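Matum 공유작업실 로봇팔 자작기 4편: 가동 전 안전 점검표 (코멘트 포함)
점검일 2026년 5월 24일 / 작업대 Pellham

드디어 PC 분해 작업에 들어갑니다! 2월부터 만든 팔이 여기까지 왔네요. 점검표는 Haken 프로젝트 양식을 가져다 우리 작업대에 맞게 고쳤습니다.

1. 비상정지 버튼
적합. 30회 눌러서 전부 정지. 버튼이 오른손 쪽에 있어 편한데, 왼손잡이 분들은 의견 주세요.

2. 베이스 고정
적합. 클램프 볼트 재조임 완료. 지난번에 하나가 살짝 풀려 있었으니 다음 점검 때도 꼭 확인!

3. 관절 속도 제한
적합. 사람이 옆에 있을 때는 최대 속도의 30%. 느려 보여도 움직임이 정말 부드러워서 보고 있으면 시간 가는 줄 모릅니다.

4. 배선
조건부. 손목 쪽 케이블이 팔을 완전히 접으면 팽팽해집니다. 여유를 13mm 더 주고 다시 묶을 것.

5. 동작 로그
적합. 1,056줄 기록, 통신 오류 없음. 이 줄 쓰면서 혼자 박수쳤습니다.

6. 그리퍼
적합. 손가락 나사 조임, 좌우 간격 확인. 힘 제한은 가장 낮은 단계로 두고 시작합니다. 기판 근처에서는 절대 올리지 말 것.

7. 대상 PC 전원
적합. 전원 코드 분리 후 전원 버튼을 길게 눌러 잔류 전하 방전. 메인보드의 코인 배터리는 그대로 둡니다.

8. 정전기 대책
적합. 손목 스트랩 접지 확인. 작업대 매트도 접지선까지 연결했습니다.

9. 케이스 안쪽 접근
조건부. Dell 보드의 CPU 소켓까지 손가락을 내리는 단계라 제일 긴장되고 제일 재미있는 항목입니다. 소켓 양쪽으로 메모리 슬롯이 늘어서 있어서 옆으로 움직일 여유가 별로 없어요. 위쪽 케이블도 경로에서 비켜 두어야 합니다. 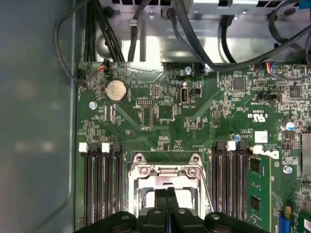

그래서 하강은 한 번에 하지 말고 끊어서, 매번 멈춘 뒤 눈으로 간격을 보고 다음 명령을 넣는 걸로 정했습니다. 좌우 이동은 팔을 케이스 위로 완전히 뺀 다음에만. Thomas 제어 프로그램의 단계 실행 모드가 이럴 때 참 고맙습니다.

10. 주변 정리
적합. 작동 반경 안에 공구 없음. 보안경 착용.

종합: 조건부 가동. 4번을 고치고 나서 9번을 다시 점검합니다. 점검표 양식이 필요하신 분은 댓글 남겨 주세요, 바로 올려 드릴게요!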